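Gronton Growers Forum > Containers and Potting > Repotting mix: perlite ratio and drainage layer

bellwether_k
Posted 2024-02-14

I have 13 succulents and a few herbs to move into larger pots before the weather turns. The Porcombe potting mix I have used for years now holds far more water than it did. Current plan is two parts mix to one part perlite, with 30 mm of gravel at the bottom of each pot. Is the gravel worth the weight?

siltyloam
Leave the gravel out. Water doesn't move freely from a fine medium into a coarse one until the fine layer is saturated, so the wet zone sits on top of the gravel instead of at the base of the pot. You end up with the same depth of wet soil and less dry soil above it. Fly mesh over the hole is enough to keep the mix in.

Drinside_Dan
Disagree in part. That holds for a sharp boundary between very different particle sizes. With a graded layer, say coarse bark over scoria, I have not had trouble in 601 pots at the nursery. Gravel also adds ballast, and that matters on a windy balcony.

siltyloam
Ballast I will grant you. Put a paver under a wide pot and you get the same stability without losing root volume. Did you run any pots without the layer for comparison?

Drinside_Dan
No. The whole bench was done the same way.

bellwether_k
Pots are a mix of terracotta and glazed ceramic. Does the ratio need to change between them?

mulch_ado
Yes, I would change it. Unglazed terracotta loses water through the wall and glazed doesn't. For succulents I use one to one in glazed and two to one in terracotta. Herbs get straight mix with a handful of perlite, apart from rosemary, treated as a succulent. Wide shallow pots need more care than tall ones of the same volume, as the saturated zone is a bigger share of the total depth.

Also put plastic down and tape it at the edges - spilled mix gets everywhere.

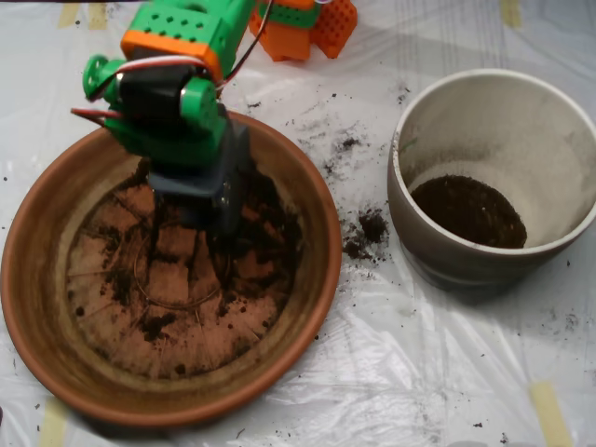
Kuzmenko Road Community Garden, Potting Group

mulch_ado
The line above is our group signature, ignore it. On particle size: sieve the perlite first. The fines fill the gaps you are trying to create. A 3 mm kitchen sieve does the job, but dampen the perlite and wear a mask.

tarn_and_fell
I would question perlite altogether. It floats to the surface after a season of top watering and you are left with the original mix underneath. Pumice costs more and stays where you put it. I changed over in September and have not gone back.

siltyloam
Agree on pumice for anything staying in the same pot longer than two years. For herbs that get replaced each year the extra cost is hard to justify.

Drinside_Dan
Check the age of the bag too. Composted bark keeps breaking down in storage and an old bag will hold more water than a fresh one. It may explain your Porcombe mix without any change to the recipe.

bellwether_k
The bag was open in the shed all last year, so that could be it. I will buy a fresh one, skip the gravel in the terracotta and keep a thin layer in two of the glazed pots to compare. Pumice for the succulents if the shop has it in a small grade.

tarn_and_fell
Weigh the pots after watering and again at five days. Finger tests only tell you about the top few centimetres.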